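The Vorkum fitted sheet and long pillow set

I've been selling bedding out of my little shop for a while now and I get asked about the Vorkum set more than anything else on the site, so I figured it was time to give it a proper page instead of two lines and a price. It's the lilac one with the diamond lattice, and it's what I have on the bed in my own back bedroom (the one with the stripy wallpaper, which a lot of you also ask about, and no, I don't sell it, sorry!).

The set is two pieces. You get a fitted sheet and one long patchwork cover that goes right across the top of the bed. The cover is sewn up from blocks of blues, grays and purples, and they did such a nice job picking colors that show up again in the little squares on the sheet. I was worried it would all be too much against a busy wall. I love it. 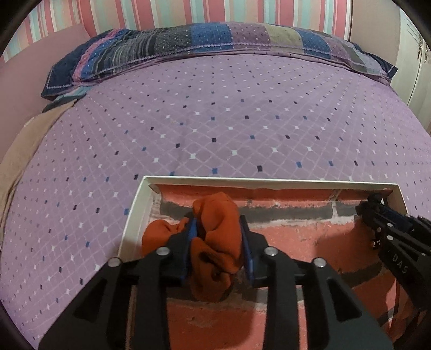 Vorkum set in lilac, with the patchwork laid across the top of the bed

Now, sizing. The sheet fits mattresses up to 11 inches deep. Mine is right at that limit and it goes on with a bit of a tug at the last corner, so if you have a thick topper please measure first, topper included. If you're over, look at the Jumow deep sheet instead, though it only comes in plain colors.

The fabric is cotton, 300 thread count, with a crisp feel to start with that softens up after a few washes. It does wrinkle. I don't iron sheets and never will, but if you pull it out of the dryer while it's still a touch damp and get it straight onto the mattress, it smooths out pretty well by bedtime. Wash at 30 degrees Celsius (the cold setting on most American machines is fine) and skip the fabric softener. The patchwork cover gets turned inside out and goes in with it.

About that long pillow. It runs the full width of the mattress, and some people use it as a real pillow for two. I don't, I'm a tosser and turner and my end would be on the floor by midnight. I keep it up top during the day, lean on it to read, and put it on the chair at night. The filling is sold separately, so if you already have a long bolster insert lying around, try that before you spend more money.
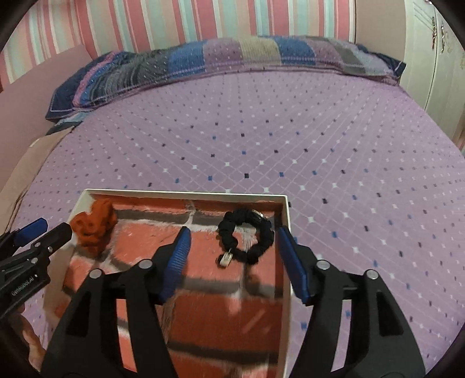
Gerardo Tiongson wrote in to say he'd had his set since December and washes it every week, and the navy hasn't bled into the lilac at all, but he wishes the cover had a zipper along the long side because stuffing it from one end is a wrestling match.

He's right about the zipper, and I've passed it on. My trick in the meantime is to roll the cover down like a sock, push the insert all the way to the bottom, and then unroll it back up. Takes a couple of minutes and you feel a bit silly doing it, but the corners fill out so much better that way!

If lilac isn't your thing, the Skulov set has the same cut and the same long cover in greens. I'm down to the last few of those and I don't know yet if they're making more.

Returns are fine within 30 days as long as the sheet hasn't been washed. Drop me a note through the contact form with your mattress depth if you're unsure and I'll tell you which one to get.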